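Label printer retention, or why I moved the stock file off the spreadsheet

The stockroom system at Kirker ran for years on one shared spreadsheet. Each row was a location, each column an attribute, and the part number was typed by hand. I replaced it over the summer. These are my notes on the label side of the work, which took longer than the database.

The file held 800 rows when I exported it. Of those, 173 had a location code that did not match any physical position. Most were old codes from before the shelving was rearranged. A smaller group had a letter O in place of a zero, and these were harder to find, as the spreadsheet font draws the two almost identically. I wrote a query to flag any code with a letter after the third character and fixed the results by hand.

The new codes have a fixed length: zone, bay, level, slot. No O, I, S or Z. The last character is a check digit computed from the others. It catches any single mistyped character and most swapped pairs. Older staff asked for the codes to be pronounceable over a radio, so the zone is always one letter and everything else is numeric.
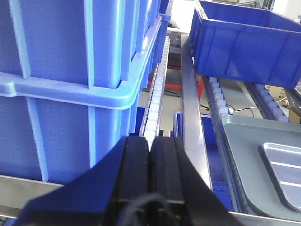
Blue crates, stacked two high beside a roller track.

Containers that move get a different kind of label from positions that stay put. This was the main design decision and I got it wrong the first time. In the first version a container carried the code of its home location. When it was put back in the wrong place, the label and the database agreed with each other and both were wrong. In the current version the container has a plain serial number with no meaning, and the location is only ever recorded by scanning both codes in sequence. The serials start at 100 to keep them all the same width for a while.

Label stock was next. I tested two materials, a coated paper and a polyester film, both from Surkon, on the same thermal transfer printer. The paper is cheaper and prints darker at the default heat setting. It also lifts at the corners on molded plastic. The film holds, provided the surface has been wiped with alcohol and left to dry before application. Pressure matters more than I expected. A label put on with a thumb lifts sooner than one put on with a roller, even on a clean surface.
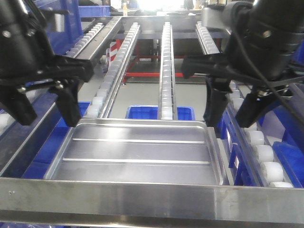

Bare metal is a separate problem. A glossy label on a reflective surface gives the scanner two sources of glare, and at some angles it reads nothing. Turning the scanner fifteen degrees or so off perpendicular fixes most of it. A matte film fixes the rest. I also widened the quiet zone on each side of the barcode, which costs some text space but reduced the failed reads more than any change to the print settings.

For items that go through a wash, adhesive labels are a waste of film. I gave up on them and record those items by type and quantity only. If individual tracking is ever required, engraving is the obvious option, and I have a quote from Kravets sitting in a folder.

The second site got the same system a little later, with fewer changes than I had planned.

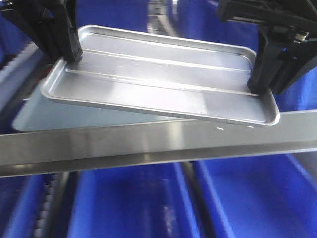

Irnholm, August

Migration here was done on a Tuesday, starting at 6 a.m., with the old file set to read-only before anyone logged in. I printed 700 position labels in a single batch the afternoon before, sorted by walking order instead of by code. Sorting by code looks tidy on the roll and means crossing the room for every bay change. Walking order needs one extra column in the export and a sketch of the floor.

The printer drifted partway through the batch. The text crept upward by a fraction of a millimeter per label until the top line was clipped. The gap sensor was set for the paper stock and the film has a thinner backing. Recalibrating took two minutes. Reprinting took the rest of the afternoon.

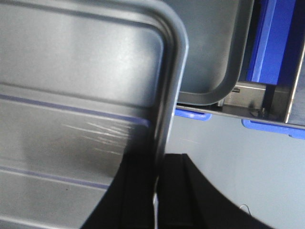 Gray baking tray with fine scratches in the surface.

Remaining items on my list:

Ribbon life. The counter in the driver is based on label length and ignores the feed after each job, so short jobs use more ribbon than it reports.

Duplicate serials. The database rejects them, but the printer will happily print the same one twice after a jam. For now I void the last label and skip a number.

Backups. The nightly dump works. I have restored from it once, onto a spare machine, and the check digit function was missing because it lives in a separate schema. It is in the dump script now.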